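Product Review: Munby Quilted Bed Cover, White, Queen and King

Nirbridge Residences, Accommodation Services
Reviewed by Deolinda Arruda, Furnishings and Linen
July 16, 2019

Purpose of the review

Nirbridge Residences maintains short-stay suites for visiting families, contract staff and conference guests. The bed covers in those suites were last replaced under an agreement with Simões, and that range has been discontinued. Accommodation Services was asked to assess the Munby quilted cover as a standard item across all suites, and to report before the budget is settled in August.

The assessment covered 2,256 bed nights in total. The covers were used in occupied suites under ordinary conditions and laundered through the usual contractor. Guests were not told that the covers were under review.

Description and supply

The Munby cover is a single-piece quilted blanket sold without matching shams. It has a cotton face and back with a light polyester fill, and is offered in white, stone and slate grey. Only the white was tested, as white linen can be interchanged between suites and inspected quickly for stains.

Covers are sold to institutions in cartons of eight at $678 a carton, taxes extra. The carton price is the same for queen and king, an arrangement that favours the larger size. Delivery was made in two parts, the second of which arrived without a packing slip. The supplier corrected the paperwork on request.

Fit and drape

The king cover hangs evenly on both sides of a standard frame and clears the floor. The queen is cut less generously. On the deeper mattresses in the east wing it leaves a strip of the box spring exposed at the foot, and housekeeping staff took to fitting king covers there instead. Reviewers recommend ordering king throughout, given the common price.

The fill is light. In the cooler months most guests will want a duvet beneath it or the spare blanket from the closet. As a summer-weight layer it is sufficient by itself, and several guests used it that way.

Laundering

The care label permits a warm wash and a low tumble dry. Covers washed at the contractor's standard institutional setting shrank slightly in length after the first cycle and held their dimensions afterward. The quilting stitches remained sound. Loose threads were found at the corners of a few covers, in each case where the binding is joined, and were trimmed without further fraying.

Drying time is the principal disadvantage. The fill holds moisture in the seams, and covers taken out at the end of a normal cycle were often damp along the edges. The contractor has asked that they be dried separately from sheets. This adds to the cost of each load and should be weighed against the purchase price.

Stain removal was satisfactory for coffee and for most cosmetics. Self-tanning lotion did not come out. Ink was reduced to a pale mark that remained visible in daylight, and the cover concerned was withdrawn.

Comparison with the Jakar cover

The Jakar woven coverlet was considered as an alternative and tried in a small number of suites. It dries faster and folds to a much smaller bundle, an advantage where linen rooms are narrow. It also snags. Rings, watch buckles and suitcase zippers all pulled threads in the open weave, and the pulls could not be worked back in. For this reason alone the Jakar cover is not suited to rooms in which guests unpack on the bed.

The Munby cover has a closer surface and performed better in this respect. No pulled threads were recorded during the assessment. Small articles are also easy to find against the plain white, and fewer earrings and chains were sent down with the linen than under the patterned Simões range.

Surface of the white cover, with jewellery:

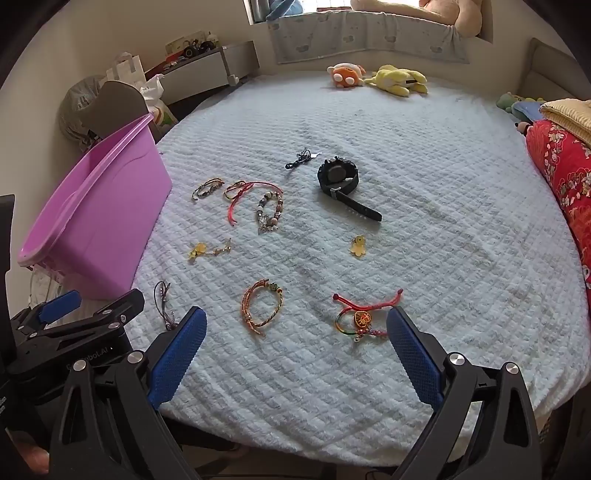
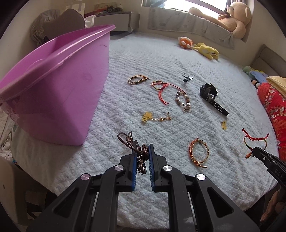
Comments from housekeeping

Staff who make up the suites found the cover quick to place. The quilting shows which way the fabric runs, so a crooked cover is noticed at once and can be straightened from one side of the bed. Creases from folding drop out within the hour.

The weight of the king size drew some complaint. It is manageable on a cart when four are carried, and awkward beyond that. Staff also asked for size labels in a contrasting colour – the present label is white on white, and queen and king covers were confused more than once in the linen room. Accommodation Services has passed this request to the supplier and has meanwhile marked the king covers with a grey stitch at one corner.

Assessment

The Munby quilted bed cover is recommended for purchase in white, king size only, for all suites except those on the ground floor, where the existing Simões stock is in fair condition and may be used until it wears out. The recommendation is subject to a written price for separate drying from the laundry contractor.

Queen covers already received will be kept for the studio suites, which have shallower mattresses.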